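I have read four articles since May telling me to decant everything I own into little glass vials. Spices, vitamins, bath oil, the lot. The latest, from the homewares shop Nolura, promised a calmer shelf. I am not convinced.

My complaint starts with size. A small vial is awkward to fill, tips over easily and has to be washed with a brush I don't own. Then there is the tray. Every one of these pieces insists on a tray, usually pink, and I have yet to read what it does that a bare counter can't.
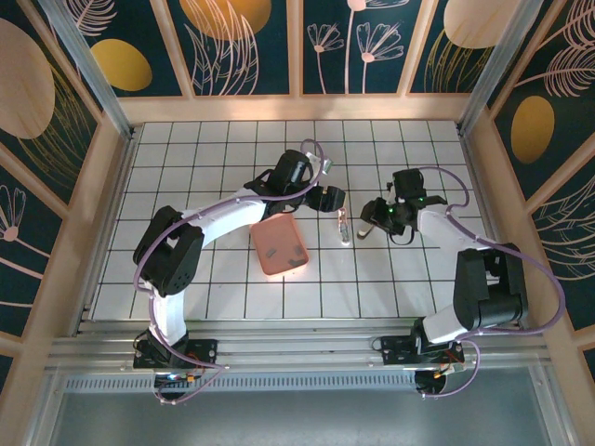 A small glass vial on white tile, with the pink tray close by.

Clear glass looks good on tile, I'll grant that. So does a clean tile with nothing on it. I bought 2 vials to be fair to the idea, and both went back in the drawer – still empty – within the week. The cumin is in its old jar, which has a wide mouth and a lid I can find.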